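Good Practice Before Good Data: A Conversation with Senga Mowat
November | By Jeanie Geddes
Print this article | E-mail this article 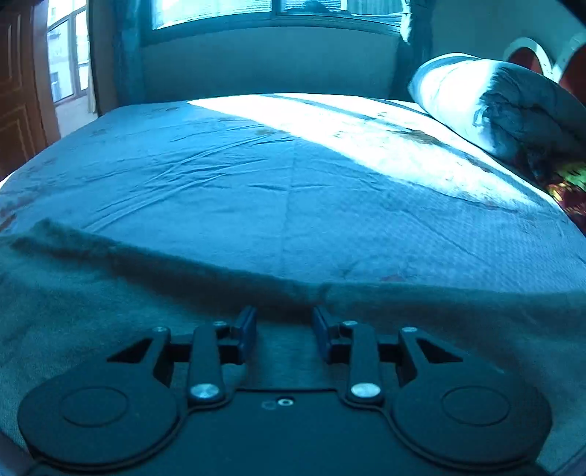

What must be written down before a household task is recorded for robot learning? The start condition, the end condition, and who has the right to stop the work. Senga Mowat gives this answer quickly, in the manner of a person who has given it many times. She is the practice lead at Crichton, where she wrote most of the handbook that their collectors carry into people's homes.

We met at four in the afternoon in her office, with the handbook on the desk between us. It has 32 pages now. The first version had 13, and she says that she liked the first version better.

"A rule is cheap to write and expensive to obey," she told me. "Every page I add, somebody must remember it while they are standing in a stranger's bedroom with a tool in each hand. So I try to remove one rule for each new one. As you see, I did not succeed."

I asked her first about bedrooms, as I had supposed that kitchens are the most difficult room. She shook her head. In a kitchen there are knives and glass, and people are already careful there. Bed making is soft work, and soft work makes collectors relaxed.

"You push the jaws toward the blanket and you think, what can happen? But fabric hides things. There can be a phone under it, or a pair of spectacles. Once there was a cat. The handbook says you press the whole surface with your open hand before the first grasp. It takes a moment, and I am strict about it."

She is strict also about the start condition. The bed must be left as the household left it. In her early months at Crichton she found that some collectors were improving the bed before they began, pulling the sheet flat and squaring the blanket at the corners. They meant well. They had been brought up properly, she said with a smile, and did not like to show an untidy bed. For the programme it was a real loss.

"A policy which has learned only from tidy beds is helpless in my house. I want creases. I want the quilt pushed to one side. I want the morning sun lying over half of the mattress and the other half in shade, because that is how a bedroom is. We have a sentence in section two: do not correct the room. It is the sentence I quote most."

There is one exception, and it concerns privacy. Letters, medicines, framed family photographs and anything with a name on it must be moved out of view by the resident, not by the collector. Windows are treated in the same spirit. If a neighbour's house can be recognized through the glass, the collector asks whether the blind may be lowered, and writes the answer on the sheet. Mowat admitted that this conflicts a little with the wish for natural light. She has accepted the conflict.

Consent was the subject on which she spoke the longest. Crichton asks for a signature room by room. A person who has agreed to the lounge has not agreed to the bedroom, even if the door is open. The consent can be taken back at the end of the visit, after the resident has seen what was recorded, and again for 23 days afterwards. I asked why such an odd number.

"It was a negotiation," she said. "I wanted longer, the engineers wanted shorter. Please do not look for science in it."

We came then to the hand tools. Crichton uses a model called Pitik, which the collector holds and closes on the object as the robot later should. Before each visit the finger tips are wiped and inspected, the screws of the linkage are tried with a driver, and the jaws are opened and closed slowly to feel for any stiffness. The wiping was added for hygiene, after a resident asked whether the same fingers that were now on her pillow had been yesterday in somebody's sink. Mowat thought this a very good question. There are now separate tips for kitchens and for linen, kept in separate bags.

Another rule concerns speed. The person's wrist is quicker than most robot arms, and a collector who whips a blanket up to the pillow has made a beautiful motion of little use. "I tell them, move like you are carrying soup," she said. The handbook puts it in more formal words, but I heard two of her staff say "soup" to each other in the corridor.

Failed attempts are kept. If the blanket slips out from the jaws, the collector does not stop and delete. He or she finishes, and marks the attempt as failed with a short reason. Crichton holds over 2,000 such attempts for bedding alone. Mowat considers them the most honest part of the archive, and she becomes sharp when it is suggested that they should be thrown away to save storage.

Not everybody in the field agrees with her approach. Trulon, a smaller firm which does similar work, uses a checklist of one page and trusts more in training. I expected her to criticize it. She did not.

"Their people are experienced. With experienced people, one page is maybe enough. We take in new collectors every season, and a new person needs to know what to do when the resident's mother comes home and has not been told. That is page 19, by the way. You stop, you put down the tool, and you say who you are."

She hopes that the two firms, together with the group at Skonitz, can agree on a shared minimum next year. The draft covers consent, tool hygiene, start conditions and the right to stop. On this last point she will not bargain. Anyone present may stop the recording, including a child, and no explanation is required.

Before I left, I asked whether she makes her own bed in the morning.

"I pull up the blanket," she said. "I would not call it to standard."

Print this article | E-mail this article

Reader comments (3)

linenpress: Good to see separate tips for linen mentioned. We argued for this at my old workplace and were told it was fussy. Does the handbook say how often the bags themselves are washed?

Marg in the valley: I had collectors through my place last winter (a different mob) and was only asked to sign once for the whole house. Room by room would have been much nicer.

T. Okell: I disagree about the pressing by hand. If the robot will not do it, then the recording should show what happens without it. Otherwise a useful piece, and I would like to read the Skonitz draft when it's out.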